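Bureau Sturnis avec caisson à portes — Notice de montage et d'entretien
Chapitre 9 : réglage des portes et rangement de l'étagère

Réf. Janwood 352. Édition du 20 mars 2019, remplace la version de septembre.

Avant de commencer

Videz le caisson et débranchez les appareils posés sur le bureau. Le réglage se fait meuble en place, à son emplacement définitif. Un sol inégal ou une moquette épaisse modifie l'équerrage du caisson, et une porte réglée ailleurs sera à reprendre.

Outillage : un tournevis cruciforme, un niveau court, un chiffon sec. N'utilisez pas de visseuse sur les charnières.
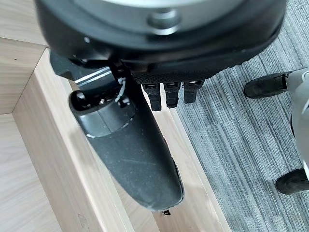 Faut-il démonter la porte pour régler les charnières ?

Le réglage se fait porte montée et ouverte. Le démontage n'est nécessaire que pour remplacer une charnière ou pour inverser le sens d'ouverture.

9.1 Réglage des portes

1. Ouvrez la porte en grand et vérifiez que rien ne gêne sa course.

2. Contrôlez le serrage des vis de fixation de chaque charnière, côté caisson puis côté porte. Serrez à la main, sans forcer.

3. Pour déplacer la porte latéralement, tournez la vis avant d'un quart de tour, refermez, regardez le jour entre la porte et le montant. Recommencez si besoin.

4. Pour corriger la hauteur, desserrez légèrement les vis de l'embase, soulevez ou abaissez la porte, puis resserrez. L'amplitude est de 2 mm dans chaque sens.

5. Pour la profondeur, agissez sur la vis arrière. La porte fermée doit affleurer le chant du caisson.

6. Fermez les portes et contrôlez l'alignement de face.

Attention — Soutenez la porte pendant toute l'étape 4. Une porte retenue par une seule charnière peut arracher les vis du panneau.

Remarque — Les charnières Kyriakidis livrées avec les premiers caissons n'ont pas de vis de profondeur. Dans ce cas, passez directement de l'étape 4 à l'étape 6.

9.2 Étagère

7. Posez l'étagère sur ses taquets, chant plaqué vers l'avant. Appuyez aux quatre coins : elle ne doit pas basculer.

8. Rangez les objets lourds contre les côtés, au plus près des taquets. La charge maximale est de 8 kg, répartie sur toute la longueur.

Une étagère se range du fond vers l'avant, en commençant par ce qui sert le moins. Laissez un espace libre devant les charnières pour que leurs bras se replient sans toucher le contenu. Les boîtes ou classeurs peuvent être repoussés au fond du caisson, comme les deux bleu foncé placés sous le plateau ; l'avant de l'étagère reste alors disponible pour les documents courants. Évitez les piles de feuilles non reliées, qui glissent à l'ouverture et finissent derrière l'étagère.

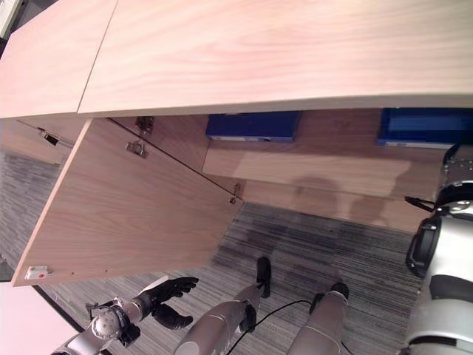
9.3 Entretien

Dépoussiérez les panneaux avec un chiffon sec, dans le sens du veinage. Sur une tache, passez un chiffon à peine humide et essuyez aussitôt. Pas d'alcool, pas de poudre abrasive, pas d'éponge côté vert.

Revérifiez les vis des charnières deux semaines après le montage, puis une fois par an. Si une porte frotte de nouveau, reprenez à l'étape 2.

Pièces détachées : les charnières, taquets et loqueteaux se commandent auprès du dépôt de Prirkstead, en indiquant la référence du caisson et le côté concerné (gauche ou droit, vu de face).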